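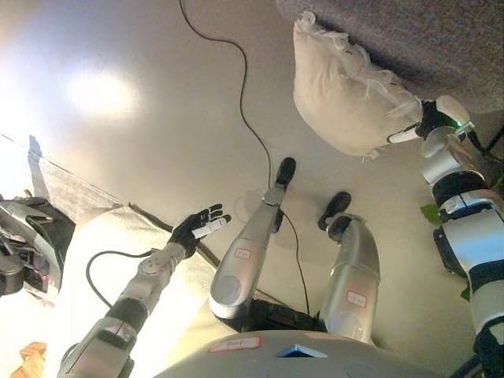
プレスリリース
2026年5月3日
Arkholm株式会社

ヒューマノイド向け全身制御ソフトウェア「Wulomell 2」の提供を開始
両腕の作業を別々に計画し、ひとつの姿勢にまとめる新しいプランナーを搭載

Arkholm株式会社(以下「当社」)は、ヒューマノイドロボット向けの全身制御ソフトウェア「Wulomell」の新しいバージョン「Wulomell 2」の提供を、本日より開始いたします。今回のバージョンでは、頭部カメラの映像を使った認識、両腕の動作計画、および開発者のための記録・再生ツールを、全面的に作り直しました。

開発の背景

家庭やホテルのような場所で使うロボットには、形の決まらない物を扱う能力が求められます。枕、シーツ、タオルなどの布製品は、つかむ位置が少し変わるだけで形が変わります。当社の以前のバージョンでは、片方の手が柔らかい物を保持している間、もう片方の腕の計画を止める仕様になっておりました。この仕様は安全の面では有効でしたが、作業の時間が長くなり、お客様から改善のご要望を多くいただいておりました。

また、床に近い高さで作業をする場合、頭部カメラには対象物のほかに、ロボット自身の腕や脚、そしてケーブルが大きく映ります。認識ソフトウェアが自分の体を障害物と判断し、計画が途中で中止になることがありました。当社はこの問題を、Wulomell 2の開発における最も重要な課題と位置づけました。

主な新機能

1. 両腕独立プランナー
左右の腕に別々の目標を与えることができます。たとえば、一方のハンドで枕の角を保持しながら、もう一方のハンドを開き、手のひらを上に向けて小さな円筒形の物をのせておく、という指示が可能です。二つの計画は全身の姿勢計算の段階でまとめられ、重心と関節の制限を満たさない組み合わせは実行の前に取り除かれます。ハンドの形式が左右で異なる構成にも対応いたしました。

2. 自己身体マスク
関節の角度とロボットの形状モデルから、カメラ映像の中で自分の体にあたる領域を計算し、障害物の地図から除外します。外装にラベルなどを貼った機体でも、形状モデルを作り直す必要はありません。

3. ケーブル認識
床の上のケーブルと、腕の周囲で輪になったケーブルを、細長く曲がる物体として別に扱います。計画の際には、ケーブルとの距離を開発者が設定できます。初期設定では、足の移動経路にケーブルが入る場合、プランナーは移動を行わず、操作者に確認を求めます。

4. 把持状態の推定
指の関節の電流と映像を組み合わせ、柔らかい物の保持が続いているかどうかを推定します。推定の結果は0から1までの値で出力され、アプリケーションの側で基準値を決めることができます。

5. 記録・再生ツール「Stakley」
映像、関節の角度、計画の候補、および採用されなかった計画の理由を、同じ時間軸で記録します。再生の途中で条件を変更し、プランナーだけをもう一度実行することもできます。

社内での評価について

当社は開発の期間中に、布製品と小物を同時に扱う作業を2,726回記録し、回帰試験のデータとして使用しております。この記録のうち1,000回分は、反射の強い床、植物の葉が視野に入る配置、淡い色の布が広く敷かれた配置など、認識が難しい条件を意図して選びました。新しいバージョンの公開の前には、必ずこのデータの全部でプランナーを再実行いたします。

なお、白い布と明るい床の境界については、照明の条件によって認識が不安定になる場合があります。これは現在も残っている課題であり、リリースノートに既知の問題として記載しております。今後の更新で引き続き改善を進めてまいります。

開発責任者のコメント

Arkholm株式会社 制御ソフトウェア部 部長 Kristof Brouwer
「私たちのチームは長い間、ロボットが失敗した理由を調べるために、多くの時間を使ってきました。映像を見ても、なぜプランナーがその動きを選んだのか、すぐには分かりませんでした。Wulomell 2では、選ばれなかった計画も見ることができます。私個人としては、この機能が一番役に立つと思っています。布を扱う作業は、まだ簡単ではありません。お客様の現場の記録をいただきながら、ひとつずつ直していきたいと考えております。」

先行利用パートナー

Wulomell 2は、公開に先立ち、ホテル向け設備の開発を行うErtürk社に評価版としてご利用いただきました。同社からは、Stakleyの検索機能と、計画の中止理由の日本語表示についてご意見をいただき、いずれも今回の正式版に反映しております。

提供の形態と動作環境

ライセンス:機体ごとの年間契約(評価用ライセンスは15日間無償)
対応OS:Linux(64ビット)
プログラミング言語:C++、Python
対応するハンド:五指ハンド、グリッパー(左右の混在可)
必要な入力:頭部カメラの映像、全関節の角度、指の関節の電流値
旧バージョンからの移行:設定ファイルの変換ツールを同梱

以前のバージョンをご契約中のお客様は、契約の期間内であれば追加の費用なしで更新いただけます。更新の手順は、お客様専用ページの「ダウンロード」に掲載しております。旧バージョンで作成した動作計画は、変換の後に必ずシミュレーターで確認してからご使用ください。

今後の予定

5月中に、Stakleyの操作を説明するオンライン説明会を開催いたします。お申し込みの方法は、当社ウェブサイトのお知らせ欄でご案内いたします。

Arkholm株式会社について
ロボットの制御、認識、および動作計画のソフトウェアを開発する会社です。研究機関と機器メーカーに、Wulomellシリーズと関連するツールを提供しております。

本件に関するお問い合わせ
Arkholm株式会社 広報担当
当社ウェブサイトのお問い合わせフォームよりご連絡ください。

※本リリースに記載の内容は発表時点のものです。仕様は予告なく変更することがあります。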